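4. 把持指の比較実験

4.1 実験条件

本章では、双腕ロボットZendurportに取り付ける把持指について、Cemer指とDudico指の2種類を比較する。Cemer指は内側に細かいリブを並べたパッドを持ち、Dudico指は平滑なシリコーンパッドを持つ。開閉ストロークと指の長さは両者で揃えた。制御器には前章で述べたDumlaoをそのまま用い、把持力の上限と閉じ速度も共通とした。

課題は、有孔ボードに掛けた文具や工具を取り外し、手前の作業板に置くことである。対象物は、はさみ、ペンチ、テープ、マーカーなどとした。試行は両方の指を合わせて約200回である。途中でパッドの交換は行っていない。

対象物のうち、最も指の違いが出やすいと考えたのははさみである。持ち手の輪は開閉に伴って動くため、輪を挟むと持ち上げ中に姿勢が変わることがある。そこで把持点はねじの近傍とし、持ち手を上、刃先を下に向けた姿勢を基準姿勢と定めた。この位置では指が金属部に触れるため、パッドの摩擦の影響を直接受ける。手首カメラから見た把持の様子を図3に示す。

図3　手首カメラの画像。赤い持ち手のはさみをねじの近くで把持している。右側の指の内側にリブ状のパッドが見える。

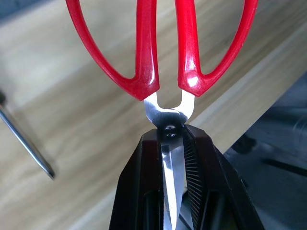

4.2 カメラ配置と評価方法

手首カメラは指先と対象物の位置関係を見るのに適しているが、対象物が近いと視野の大半がふさがる。はさみの場合は持ち手が画面の上端を越え、基準姿勢からの傾きを輪郭だけで求めることが難しかった。そのため傾きの計測には、左右の輪の間にできる隙間とねじの位置を結ぶ直線を用いた。研磨された刃の面は反射が強く、特徴点の検出対象から外した。

一方、頭部カメラは両腕とボードを同時に収めることができる。把持前の経路計画と、置いた後の位置確認には頭部カメラを使い、指が対象物まで8 cm以内に入った時点で手首カメラに切り替えた。切り替えの際に推定位置が跳ぶことがあったため、直前の4フレームの平均を初期値として与えている。

評価項目は、取り外しの可否、持ち上げ中の滑り、置いた後の向きの誤差の3つとした。滑りは、持ち上げ開始時と移動終了時の手首画像からねじの変位を求め、指先の座標系に換算した値である。落下した試行では滑りを計算せず、取り外しの可否だけを記録した。

4.3 観察された傾向

はさみとペンチでは、Cemer指のほうが滑りが小さかった。リブが金属の縁に掛かり、移動中の回転が抑えられたと考えられる。テープではこの差は小さく、巻きの側面に指が均等に当たるかどうかのほうが結果に影響した。マーカーについてはDudico指のほうが扱いやすく、Cemer指では軸がリブの山に乗って傾く例があった。

隣り合うテープを取る場合には、指を差し込む幅が足りず、外側の指が隣の巻きを押すことがあった。これはパッドの材質よりも指の厚みに由来するもので、両方の指に共通して見られた。進入角を浅くすると接触は減るが、今度は前腕が作業板の上に張り出し、もう一方の腕の可動範囲が狭くなる。図4に、有孔ボードと両腕の配置を頭部カメラから見た様子を示す。右腕の指は開いており、何も把持していない。

図4　頭部カメラの画像。有孔ボードの工具類と、作業板に向けて伸びた左右の腕。 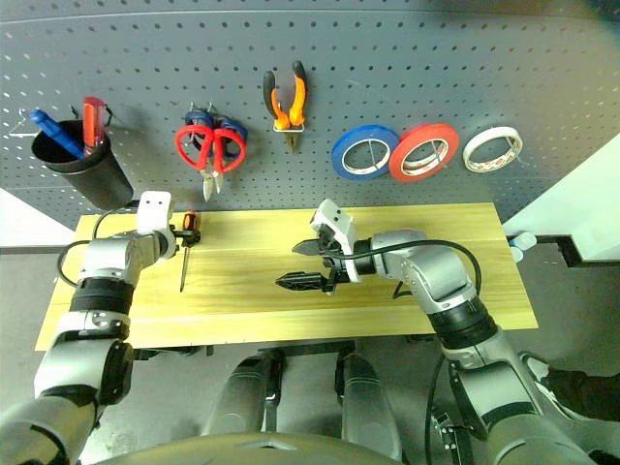
把持力を上げれば、Dudico指でもはさみの滑りを同じ程度まで抑えられるのではないか。

把持力の上限を上げると滑りは減るが、ねじの近傍を強く挟んだときに刃がわずかに開き、置いた後の向きの誤差が大きくなった。したがって本実験では上限を変えず、以降の章でも同じ値を用いる。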